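Sorting Out the Empties: A Comparison of Two Grippers and Two Camera Positions

Final report for the group project module, 17 September 2021

1. Background

Our group was given a robot arm, a bench, and the instruction to "pick a household task and compare some hardware on it". The previous year's group picked folding tea towels and their report is mostly about tea towels. We picked empty plastic bottles, on the grounds that students produce them at no cost to the department.

The task was simple on paper. Bottles lie on a countertop. The arm picks one up, moves it across and lets it go into a bin. Repeat until there are no bottles or no patience. We wanted to know which of the two grippers in the lab cupboard coped better, and whether it mattered where the camera was.

The original plan also included a suction cup. It was dropped in the second week, after we looked properly at a crumpled water bottle and tried to find a flat bit.

2. Equipment

The arm was the lab's Stirno, which has six joints and a fan that can be heard in the corridor. It was driven throughout by the Altenska controller that lives under the bench. We had hoped to compare controllers too, but the second one needed a cable that the stores office believes we already have.

The grippers were:

Gripper A, the Stusari. Two yellow fingers with blunt tips and recesses moulded into them. The fingers open wide and close as a pair.

Gripper B, the Ghauri. Two narrow metal fingers with rubber pads. It is the more expensive of the two and comes in a much nicer case.

The cameras were a small one at the wrist, looking down past the fingers, and a fixed one on a pole at the side of the bench. The wrist camera sees the fingertips all the time, which we thought would be annoying and came to depend on. The pole camera sees everything except the thing the arm is currently in front of, and that is normally the bottle.

3. The bench and the bottles

We worked on a white surface with grey marble veining. It looks smart and was a poor choice for anyone hoping to detect clear plastic. Our first edge detector was very fond of the veins and drew a confident outline round several of them. A sheet of dark card would have solved this in an afternoon. We decided to keep the marble and call it a realistic kitchen, and by the time we regretted that we had too many trials recorded to go back.

The bottles came from our own bags and the recycling point downstairs. We kept labels on where they had them and did not straighten anything out. Some were crushed, some had caps and some did not. The pile was tipped out before each run and left however it landed, which gave us overlaps we would never have had the nerve to arrange. With the wrist camera and the Stusari fitted, the view before a pick was of this sort, with a green bottle across the gap and a tall one without a label behind it.
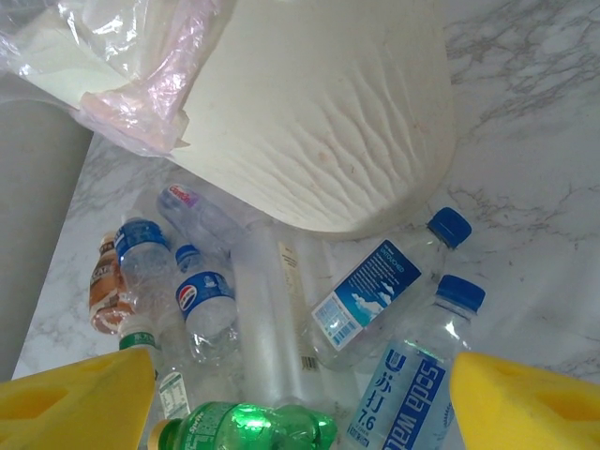 4. Method

Each combination of gripper and camera was given 100 pick attempts, split into 5 runs of 20. There were 4 combinations. An attempt counted as a success if exactly one bottle was lifted clear, carried across and released into the bin. Two bottles at once counted as a failure, although there was a strong feeling in the group that it should have earned a bonus.

The choice of target was left to a script, which went for whichever bottle it was most sure of. The person at the keyboard could stop the arm but could not suggest a better bottle, out loud or otherwise. This rule was broken out loud quite often and the script took no notice.

Failures were written down under one of these headings:

Missed: the fingers closed on nothing.
Slipped: the bottle was held and then was not.
Dragged: the bottle came along, with friends.
Pushed: the bottle was shoved out of the way by the fingers on the way in.
Other: see section 6.

5. Results

The Stusari with the wrist camera was the best of the combinations by a comfortable distance. The Stusari with the pole camera came second, then the Ghauri with the wrist camera, and last the Ghauri with the pole camera, which one of us described in the log as "mostly a massage".

The full counts are in the appendix. The main points are these.

The wide fingers forgave bad aim. If the estimate of a bottle's position was off by a finger's width, the Stusari usually still had it somewhere in the gap and the closing movement tidied it into the middle. The Ghauri, under the same error, landed a fingertip on top of the bottle and pushed.

The rubber pads did hold better once they had hold of something. Slips were rarer with the Ghauri than with the Stusari. It just did not get the chance very often, and we would like to be fair to it, because on a single bottle lying by itself it was quick and neat.

Clear bottles were harder than coloured ones for both cameras. A label helped a great deal. In effect our system was a label detector that assumed there would be a bottle attached, and the unlabelled ones tended to be left until last.

Dragging happened with both grippers when bottles were packed together. We tried a short shake after lifting. This reduced the dragging and increased the slipping, and we turned it off again.

6. The large object

We also ran a short series with something big and heavy on the bench, to see how each setup behaved when part of the work area was blocked. We used a cylinder with a pale wood-grain finish, laid on its side with a bottle close against it. It is much wider than anything either gripper can hold, so the right answer is always to leave it alone.

Neither camera found this easy. From the pole, the cylinder hid any bottle on the far side of it. From the wrist, it filled so much of the view that the script became very sure of it indeed and went for it with more confidence than it had shown in any bottle. We added a size limit after that. With the limit in place the script would look for what was left, and a bottle lying alongside the cylinder could be half covered by our own finger at the moment we most needed to see it.
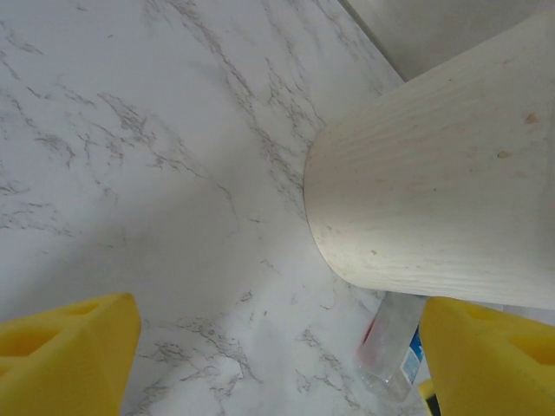
Figure 2. Wrist camera, Stusari gripper. The clear bottle lies between the cylinder and the right-hand finger.

Shadows were the other thing we had not planned for. A soft grey patch on pale marble looks a lot like a frosted bottle if you are a script written by students. We moved the lamp and the false detections moved with it. Switching the lamp off and relying on the ceiling lights made the shadows weaker and the labels duller, and we could not say which was worse.

7. Problems and changes

The pole camera was knocked twice, once by the arm and once by a rucksack. After each knock we calibrated again and threw away the run in progress. The wrist camera moved with the arm and needed calibrating only when we changed grippers, though that job took longer than we had allowed for in the timetable.

We should have changed the order of the combinations between runs. We did all the Stusari work first, so the bottles the Ghauri met were more squashed than they had been at the start. Some of the difference between the grippers may be down to this. We do not believe it is all of it, but we cannot show that from what we recorded.

The success rule was also too blunt. A bottle dropped just short of the bin scored the same as a bottle never touched, and anyone reading the totals alone would miss how close some of the pole camera attempts came.

8. Further work

Using both cameras together is the obvious next step. The pole view could pick the target and the wrist view could do the last part of the approach, which is where most of our misses happened. It would also be worth fitting the Ghauri's rubber pads to the Stusari's fingers. We asked about this and were told that the pads are glued on and that we were not to try.

Next year's group is welcome to the scripts, the failure log and two sacks of bottles, currently under the bench next to the Altenska.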